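Gasow Wool Dryer Balls, Bag of 8

Oroda Home Goods > Laundry > Drying

The Gasow dryer ball is a lump of felted wool with the looks of something a cat brought in. You put it in the dryer with your clothes, it thumps around for a while, and you stop buying dryer sheets. We have sold stranger things with longer instructions.

Each bag holds 8 balls in undyed gray. Use four for a normal load and all of them for towels, or for that one comforter that always comes out as a damp burrito. They will make some noise. If your dryer sits next to a bedroom, you may wish to apologize in advance.

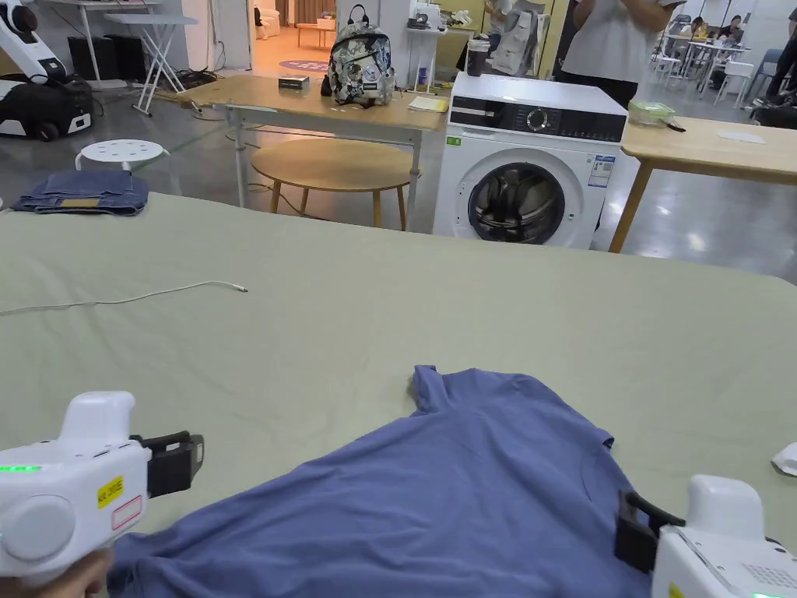

Cotton T-shirt in blue-violet, lying crumpled.

Cotton tees do well with Gasow balls on medium heat. Take them out while they're still a touch damp and smooth the collar by hand. Wrinkles you leave until morning are yours to keep.

No scent is added. If you miss the smell of a mountain meadow as imagined by a chemist, see our Horgan linen spray, sold separately.

Details
Item no. 462
Material: 100% wool
Weight per bag: 121 g
Storage: cotton drawstring bag, included
Care: hand wash twice a year, air dry

Orders placed before 2 p.m. leave our Gendell warehouse the same day. Returns are accepted on unopened bags. Opened bags tend to come back with socks in them, and we have enough socks.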